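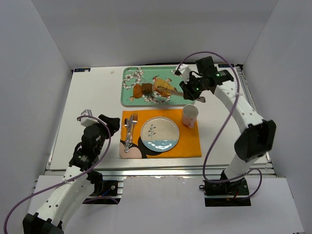
Mint tray, orange placemat, and the tongs I reach for most.

Questions I get about serving trays and table settings

Where did you get the green tray with the blossoms?
A little shop called Fovden, back in April of 2000. I went in for napkins (I still don't have enough napkins) and came out with the tray. They change their patterns pretty often, so I can't promise you'll find the one with the bird on it, but it never hurts to ask!

Doesn't orange clash with mint green?
I love it, so I'm the wrong person to ask! My plate is mostly off-white with a blue-gray band, and on a white table I think it looks a bit chilly. Put a bright orange placemat under it and suddenly it's breakfast. If you're nervous, try one placemat before you buy the whole set.

Does the silverware have to go on both sides of the plate?
Not at my house. For a casual meal I put all of it on the left, close together, and leave the right side free for passing things. My aunt would faint, but she eats the rolls anyway.

Why tongs? Can't people use their fingers?
Family can, I guess. I like long, skinny metal tongs for bread and pastries because they don't squash things the way the wide salad kind do. Mine are 9 inches and I wouldn't go any shorter. Pick up from the side, keep the plate close to the tray, and you'll drop a lot fewer crumbs.

How much should I put on one tray?
Less than you think. Three bigger pieces side by side look nice and still let the pattern show. When I have six people over I just refill it from the kitchen.

Can I wash a printed tray in the dishwasher?
I don't. Warm water, a soft sponge, a drop of soap, then dry it right away with a towel. I ruined a Tikano tray years ago by scrubbing it with the rough side, and I'm still a little sore about it.

What about cloth placemats?
Cold water, gentle cycle, and iron them on the back if there's a design on the front. Grease spots get dish soap first.

Page last updated Jan 16, 2003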